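We use cookies to improve your experience on this site. By continuing to browse you agree to our cookie policy. Accept | Manage settings

Sorting the soccer stuff

4/6/24

The spring season starts next week and I spent this morning going through the uniforms. We have two kids playing this year, one at Broneck and one still with the little kids' team at Gosto, and both clubs play in red and white. It seemed handy when we signed up. It is not handy on laundry day.

Last August I bought a set of plastic bins and labeled them by kid. That worked for most of the fall. Then the labels came off in the garage, the bins filled up with shin guards and jump ropes, and by Thanksgiving everything lived in one big pile at the foot of the stairs. I was tired of looking for a left sock at 7:30 in the morning, so I decided to start over.

The first step was getting all of it in one place. I went through both bedrooms, the trunk of the car, the dryer and the two backpacks from last season. One of the backpacks still had a banana in it. I will leave that there. Then I washed everything that had a club badge on it, whether it looked dirty or not, and dried it on low. The Broneck shirts say to hang dry, but I have been putting them in the dryer for two years and they are the same size they were. 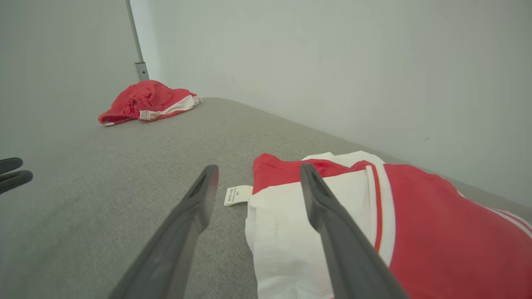
Folding is the part I put off the longest. I do shirts first, because a jersey is easy: sleeves in, fold it to a rectangle, lay it flat. Shorts I leave until the end, and they tend to sit in a heap on the gray cushion, like the red ones with the white band down the side, until I run out of everything else. Elastic waistbands never lie flat for me. I have tried folding them in thirds and I have tried rolling them, and now I just fold them in half once and put something heavier on top.

After that I sorted by kid. The sizes are close enough this year that I have to read the tags, and half the tags are worn blank. What I did was hold the shorts up against a pair of jeans from each closet. It took a while but I only got one wrong, and I heard about it at lunch.

Outgrown things went in a paper bag. The club at Gosto runs a swap table at the first home game, and you can leave what doesn't fit and take what does. We came home with a nearly new rain jacket last spring, so I try to bring a decent bag each time. I don't put in anything with a hole or a stain. This year's bag has mostly shirts, a pair of cleats and the long socks that my older one refuses to wear. The cleats are Bravis, the wide ones, and they held up well. I would buy them again if they still made that color.

For storage I gave up on bins. Each kid now has one drawer for soccer and nothing else goes in it. Shirts on the left, shorts in the middle, socks on the right. Shin guards go in the shoe rack by the back door with the cleats, since that is where they get dropped anyway. I wrote the names on the inside of every waistband with a laundry marker. I used the Xue one that came in a pack of 2 and it has made it through one hot wash so far without fading. I'll try to remember to report back in a month or so.

I also put together a small bag for the car: one spare pair of socks for each kid, hair ties, bandages, a hand towel and a plastic sack for muddy things. Last year we drove back home from an away game for one sock. That was 26 miles each way, and the game had started by the time we got back.

What I still need to buy is a goalkeeper jersey for my younger one, who has decided that's her position now. The club shop has them but only in adult sizes until the next order comes in, so she may spend her first game in a rolled-up men's small. I asked if we could just use a plain long-sleeved shirt and they said yes as long as it isn't red.

First practice is Tuesday at 5:30, and the field is usually soaked in April, so I expect to be doing all of this wash again on Wednesday.

Get new posts by email. Enter your address to subscribe to the newsletter. You can unsubscribe at any time.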